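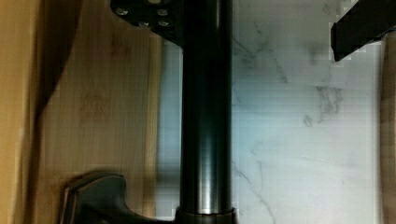
1 min read

Progress report, Radamia kitchen chores project

Can a machine tidy a kitchen yet? Partly, and we're thrilled with how far it has got since July! Taps and levers are the current job, and out of 100 tries the arm managed 71.
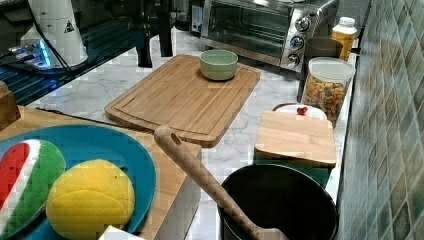 Clutter is the next big thing. Real worktops are full of bowls, boards and jars, and the arm still slows right down when things sit close together. We'd like to spend the next stretch on that, with 200 more runs.

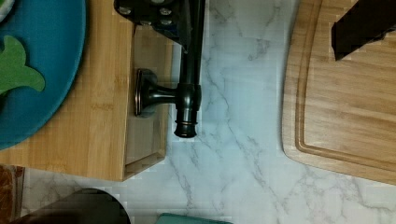 Yanling Jiang would hold off on clutter until the tap work passes 90, and wants slow runs counted as failures.

Contact the Radamia team | © 2018 | Back to top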